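Notebook, toast bench – May, started 9:40

Picking up where Gleice left off. Her page ends with "board warm, check again" and nothing after that, so I'm treating the earlier readings as a warm-up and starting over. Sorry Gleice.

What we want out of this: a browning chart that Ronetti can put next to the dial numbers on their breakfast leaflet. They want color words people actually use (pale, gold, brown, too far) and a slice that still bends or doesn't. Hema has the leaflet draft, I only have the table with holes in it.

Setup for the morning
Toaster on the gray-mauve top, one slice at a time, round wood to the left of it as landing spot. Wood close enough that I don't have to carry the slice anywhere. Moved it out a finger width after the second go, crumbs were getting jammed in the gap and I was brushing them into the toaster side. Not great.

Breads: plain white sandwich loaf, and the speckled one from the Bittencourt bakery with the lumpy top. Both bagged overnight, both opened today. Zuleica weighed the speckled loaf whole before I cut into it, 658 g, in her handwriting on the bag.

Rule for myself: look at the slice before it goes in, write down the color BEFORE, then again after. Skipped the before column all last week and it made the whole page useless.
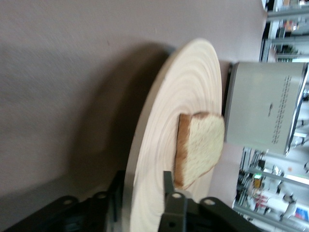 White, before: crumb pale yellow-white, fine holes, crust golden brown. Good boring slice, exactly what I want for the low dial settings. Any change shows up right away.

Dial 2, white. Barely colored. Bends. Wrote "pale" but Hema would say "not toasted", need to agree on that before anyone else fills in a row.
Dial 3, white. Gold in the middle, lighter toward the bottom crust. Bends a bit then cracks.
Dial 4, white. Brown, even. Snaps. This is the one Wagner says he'd eat, so that's our "brown".
Dial 5, skip for now. Smoke alarm is still the touchy one and Roxana has a call next door until 11.

Let toaster sit between goes. I was leaving it 2 minutes at first and the dial 3 repeat came out darker than the dial 3 original, so the rest was too short. Went longer, repeat matched again. Threw out the two rows in between. Put a line through them, did not erase, please nobody erase.

Where to rest the toast: still arguing. On a flat board the underside goes soft while you're writing. Wagner wants a wire rack. But the leaflet is for people at home and they'll use a plate or a board, so I'd keep the wood and just write down the softening as a seperate column. Checked one slice of white at dial 4, underside limp when I got back from answering the door. Top still crisp. Worth a line in the leaflet I think – "eat it or stand it up".

Speckled loaf, round two.

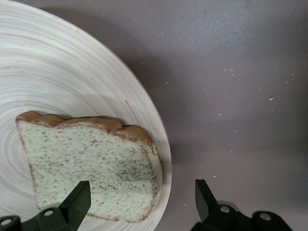

Speckled, before: pale crumb, maybe a hair greenish, little reddish-brown specks all over. Crust is thin and reddish on the sides, domed and golden on top. The specks are the whole problem. They read as browning if you go too quick, and I had a slice down as "gold" that I'd call "pale" on a second look. Compare the crumb BETWEEN the specks only. Adding that to the top of the sheet in capitals.

Dial 3, speckled. Pale between specks. Bends.
Dial 4, speckled. Gold. Lumpy top edge went a lot darker than the rest, one bump nearly black. Sticks up closer to the wire I guess.
Dial 4 again, slice turned the other way up. Bumps ok this time, bottom crust darker. So it's position, mostly.

Looks like speckled needs one notch more than white for the same word. Want more slices before I say that to Ronetti.

Count on the sheet: 29 slices, 23 rows I trust. Others are crossed out or are missing the before color.

To do
- Hema: decide pale vs not toasted
- dial 5, both loaves, after Roxana's call
- empty crumb tray, it smells
- new loaf of white, the end slices are too thin to use
- brush the wood down, no water, the last board warped on us
- ask Gleice what "check again" meant

11:15 stopping for lunch early, can't look at toast any more. Gleice has the bench from 1.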